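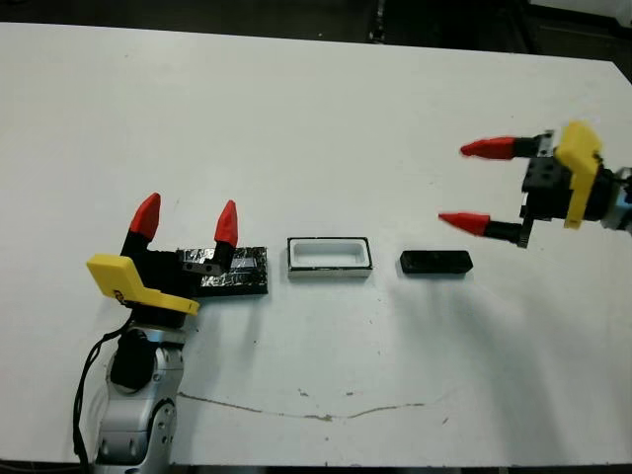 The two-arm station at the Zamel workshop, with the tray between the foil-covered block and the black block.

Teaching by hand: an interview with Aranka Nyitrai

The Lengyel Institute has published a series of interviews with staff whose work is seldom described outside their own departments. For the present instalment we spoke to Aranka Nyitrai, who leads the demonstration group at the Zamel workshop. Her group shows two-armed robots how to carry out handling tasks, and passes the recorded demonstrations to colleagues who train the control software. Béla Takács, the senior operator, joined us for the second half of the conversation.

Ms Nyitrai came to the Institute after 18 years in technical training, most of them spent teaching apprentices to assemble small electrical equipment. She regards the two occupations as closely related. "In both cases you are asked to pass on something that your hands know and your mouth does not," she said. "An apprentice can at least tell you that your explanation was poor. With the robot, you find out when the results come back."

The method used at Zamel is remote control by means of a paired set of arms. The operator holds a lighter set, known in the workshop as the leaders, and the robot's own arms follow each movement as it is made. Every joint position is stored together with the camera pictures. The group has used this arrangement since the Mollis project began, having previously guided the arms by taking hold of them directly.

Asked why the earlier practice was given up, Ms Nyitrai was careful not to dismiss it. "Guiding an arm by hand is a very good way to teach one movement to one arm. You feel the weight, you feel where it resists. The difficulty came when we wanted both arms to work together. A person standing at the table, holding an arm in each hand, blocks the cameras and becomes tired. The records showed a great deal of the operator's sleeves." Direct guidance is still used for setting rest positions and for introducing new staff to the equipment.

The present exercises concern blocks and a tray. The operator begins with both grippers open, approaches a block, closes on it, carries it to the tray and lowers it into the cavity. We remarked that this seemed a modest task for so much machinery. Ms Nyitrai agreed that visitors often say so.

"Placing a block in a tray contains most of what we find hard," she said. "You must arrive at the right angle. You must close the fingers without pushing the block away. Then you must lower it into a space that is not much larger than the block itself, and you must know when to let go. If you let go early, it sits crooked, and a person would simply nudge it straight. We want the nudge in the record as well, so we ask operators to correct a poor placement in the way they naturally would."

She explained that a demonstration containing a mistake and its repair is marked as such and kept. A demonstration in which the operator hesitates for no visible reason is usually removed. The distinction is made by a second member of staff, who reviews each recording before it is released. One session consists of 40 demonstrations, and on average five are set aside.

The choice of surface finish also receives attention. Blocks with a reflective covering present a different problem to the cameras from plain black ones, as the bright areas shift when the lighting or the viewing angle changes. "We do not want software that has learned to look for one particular gleam," Ms Nyitrai said. "For that reason the lamps are adjusted during a session, and the starting positions are changed. The operators find this tedious. I have some sympathy with them."

Mr Takács, who has trained most of the present operators, described what he looks for in a new member of the group. Experience with video games is often mentioned by applicants, and he considers it neither a help nor a hindrance. "I look for a person who can do the same thing at the same pace after lunch as before it," he said. "Fast operators make records that are difficult to learn from. The arm is always a little behind the hand, so a fast operator begins to aim ahead of it. You then have a record of somebody guessing."

New operators spend their first 20 hours at the leaders without any recording. They are asked to open and close the grippers, to bring the fingertips to a pencil mark and to hold them still. Mr Takács admitted that the last of these is the least popular. He also asks each of them to work with the wrist turned, so that the fingers approach an object from the side. "Everybody prefers to come down from the top. It feels safe. But with two arms at one table there is not always room, and an operator who knows only one approach will teach only that one."

We asked whether the operators feel a sense of ownership when the robot later performs the task without them. Mr Takács said that he could sometimes recognise a colleague's habits. "There was a small pause before the release, and three of us said the same name at once. She has since lost the habit. The robot kept it until the software was trained again in September."

The recordings are stored in Destska, the Institute's own archive, where each session is entered with the operator's code, the arrangement of the table and the reviewer's notes. Ms Nyitrai would like the notes to be fuller. At present a reviewer may accept or reject a demonstration with a single word, and she believes that useful knowledge is being lost. A revised form is under discussion with the archive staff.

The group's next task will require both arms to hold a single object and turn it over between them. Trial sessions have started, with Mr Takács at the leaders. He reported that he had dropped it a good many times, and that all of the drops had been kept.

Interview published 2025-11-27. Enquiries about operator training should be addressed to the demonstration group at Zamel.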